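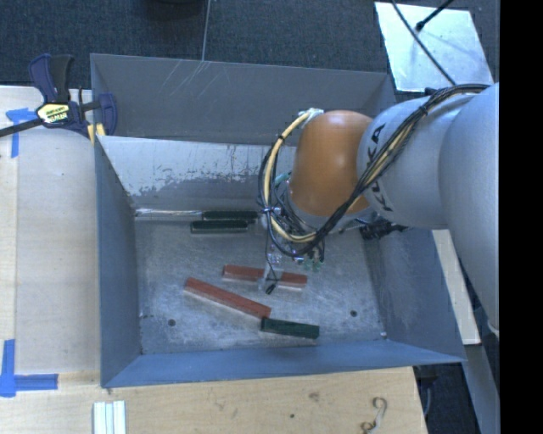

What's the best way to store loose building blocks?
In one wide, shallow-ish open bin that a child (or a tired grown-up) can see to the bottom of. Lids, drawstring bags and stacking drawers all look tidier on the shelf, but the blocks come out of them less often.

I've been promising a storage item in this newsletter since May, and three of you have written to remind me, so let's go! I have owned more block containers than I care to admit. There was the canvas sack, which swallowed the small pieces and gave them back months later. There was a set of clear drawers from Stirdale that I loved right up to the afternoon a runner snapped. And then I picked up a metal bin at the Nanstead rummage sale, an open thing with sloping sides, and I've been a bin person ever since.

The sloping sides are what I would look for first. Blocks slide toward the floor of the bin by themselves, so you don't get that teetering pile along the wall, and when you reach in your knuckles have somewhere to go. Straight-sided boxes hold more, sure. But try getting a long rectangular block out of the corner of a straight-sided box when it's lying flat against the wall with another one right alongside it – you end up picking at it with a fingernail. I do this at my sister's house every time.

Now, metal. Felicidad Policarpio wrote in last month to ask if a metal bin isn't awfully loud, and oh, it is. Tip a load of blocks into a bare one at seven in the morning and you'll have the whole house up. A piece of felt cut to fit the floor fixes most of that. I left mine bare in the end because I kept having to take the felt out and shake crumbs off it, and I've made my peace with the clatter. The scuffs too. A bare gray floor gets those cloudy white smears from corners being dragged over it, and no amount of rubbing has ever shifted mine. I tried dish soap, then baking soda, then I stopped trying. They're only marks.

One tip if you're buying secondhand: run your thumb (carefully!) around the rim and down the inside seams before you pay. A rough edge can be filed down and taped. Look at the floor as well, where there may be a hole or two. Small round ones are no bother with big blocks, but if you also have pegs or beads, put them somewhere else or you'll be finding them under the couch.

On to colors, which is where I get letters. My favorite pairing is still a reddish brown with a dark green. They look lovely against gray-blue metal, and dark green next to a bright primary red always makes me think of December. Arlo Kowalczyk sorts his by color, a bin for each, and swears cleanup takes half the time. I believe him, but I keep mine mixed. When the kids reach in and have to hunt a little for the one they want, they stay at it longer, and half the time they come up with something else and change the plan entirely. Watching a garage turn into a bridge for lack of a green piece is one of my small joys.

Put out fewer than you think, though. This is the change that made the most difference at our place. We had the lot out at once, and it got dumped and walked away from. Now a handful goes in the bin and the rest waits in the closet, and I swap them when I remember, usually at the start of the month. With plenty of bare floor showing in the bin, every block gets picked up and used. My nephew made a whole ferry terminal out of four blocks and a ruler. The ruler was the ferry.

A few odds and ends before I forget. If your blocks are painted, wipe them with a barely damp cloth and let them dry on a towel before they go back in, with the long ones laid flat. Keep the bin on the floor if you have toddlers; a metal bin on a shelf is an accident I don't want to hear about. And if a bin has one tall side and one low one, turn the low side toward the room so little arms can get over it. I had mine the wrong way around for almost 6 weeks and wondered why everyone was climbing on the back.

Oľga Vrabec asked if I'd do a follow-up on storing the odd shapes – arches, wedges, those half-circles that roll off everything. I will, and it'll be a grumpy one, so send me your own solutions first and I'll put the good ones in. Danica Mikuš has already sent hers, which involves a bread pan and a shower curtain ring, and I have questions.

Also, I have a spare lid from the old Tagle tub if anyone can use it. The tub itself cracked. It's blue, it fits the medium size, and I'll drop it off if you're anywhere near the library.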